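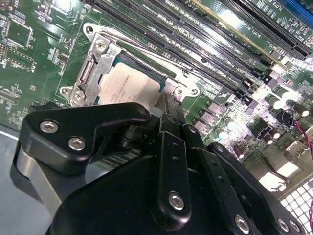 Step 1. Get over the socket and stop

Bedness club notes, CPU task. Read before you touch the pendant. Gitau wrote the first version in March, I cut it down.

Load plate up, lever out of the way. Check both by eye. Then jog down slow, wrist camera on the big monitor, and stop when the fingertips are just short of the chip. Save that pose as PRE_PICK. Not "prepick2", not "new". We have 23 poses called new.

Watch the long finger links near the DIMM slots. Thats where people clip things.

Step 2. Set the angle

Tilt matters more than height. If one finger gets there first you'll push the chip sideways, and the pins under it bend if you so much as look at them. Tahira's rule: rotate, look, rotate less, look again.

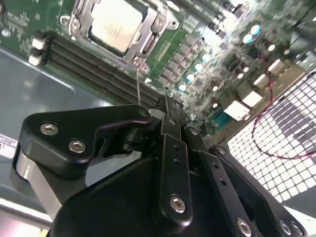
Once the tilt is good, don't touch the base joints any more. Wrist only. Speed cap stays at 23 for this whole step, and yes I check the logs.

Step 3. Check from outside

Wrist view lies about distance. Switch to the fixed camera before every descent and look for:
- cables on the arm, enough slack, not snagging the case
- tower flat on its side, not rocking
- fixture plate where you left it 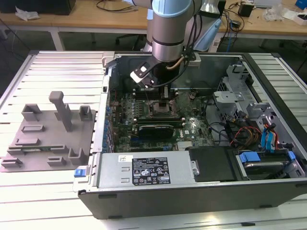
Gripper above the socket area, tower on its side, fixture plate to the left.

If the tower got bumped, redo PRE_PICK. No shortcuts, Léonie lost an entire evening to this.

Step 4. Line up the pads

Pad tips level with each other, pointing at the processor. Nudge in small moves, one axis at a time.
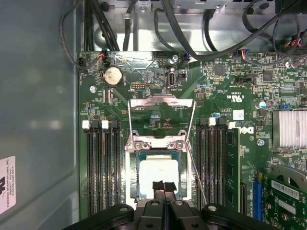

Then close at low force and wait for the force number to settle before you lift. Over 300 = open, back off, start again from step 2. Paste on the pads? Wipe them, alcohol and a lint free cloth, top shelf.

Step 5. Save the run

Name, run number, what went wrong. Last one on the sheet is 487 so start at the next. Send teh log to Gholamreza same night.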